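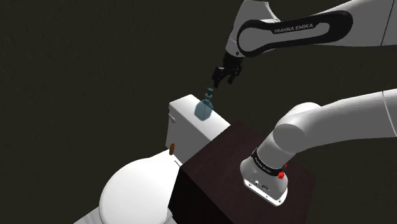 Simulated Franka Emika arm above a bottle on a toilet tank, Grirnell Robot Club

The Grirnell Robot Club is a student club where we teach simulated arms to do household jobs (bathrooms, mostly!). I joined in July, when Nhi Hầu was still building the toilet model, and I've been hooked ever since. We work in pairs, and each pair gets 100 tries at a task before swapping. Shabani Nyanda and I picked the bottle one, which sounded easy – it wasn't, and I still love it.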